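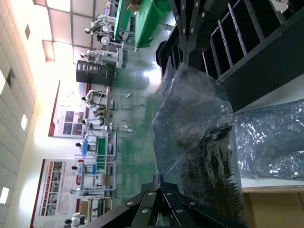
Notebook entry, 17 May 2022
Planning Support Workshop, Llorente corridor model
Entered by: Estíbaliz Rivas

Purpose. To record the state of the height and shadow study for the Llorente corridor ahead of the zoning hearing, and to note the corrections made to the parcel table after the March review.

Parcel table. The table received from the assessor's office lists 100 parcels between the rail crossing and the river. Seven of these are slivers of right-of-way with no buildable area and were removed. The working set is therefore 93 parcels. Of these, 86 carry a current zoning code. The remaining seven are still labeled with the code retired under the old downtown ordinance. They have been held out of the runs until the planning desk confirms which district applies. Colleagues should not assign a district by hand, as was done in the March version.

Base case. Existing buildings were modeled at recorded height. Where the record gave only a number of stories, the standard floor height from the workshop manual was used and the parcel was flagged in column F. Two flagged parcels face the Grandiren block and will need a site visit. The roofline there steps back from the street, and a single height value does not represent it.

Proposed case. The draft ordinance sets a lower limit along the street and permits an additional floor where the owner provides a public passage or a planted setback. Both conditions were run. The additional floor lengthens the winter afternoon shadow on the library plaza. It has little effect on the north sidewalk, which is already shaded by the Stileo building in the base case.

The first run of the proposed case must be disregarded. Setbacks had been measured from the curb and not from the property line. The error was found when the footprint at the Dramix site came out at 2,640 square feet, larger than the lot allows. The setback layer has been redrawn and the run repeated. Files from the first run have been moved to the folder marked "superseded" and should not be copied into the exhibit.

Physical model. The base board is complete from the crossing to the plaza. The removable blocks for the additional floor fit too tightly on the east side and are to be sanded before the hearing. Street names are still missing on the river end.

Open items:
- Written confirmation of district for the seven held parcels.
- Site visit to the Grandiren block, with heights taken at the street wall and at the setback.
- Legend on Exhibit 3 to read "maximum height" in place of "allowed height," to match the draft ordinance.
- Spring shadow run at mid-morning, requested by the hearing officer.

The exhibit is not to be released outside the workshop until the first two items are closed. The spring run may proceed in the meantime using the corrected setback layer.

E. R.

Contact the Planning Support Workshop | Copyright 2022 | Back to top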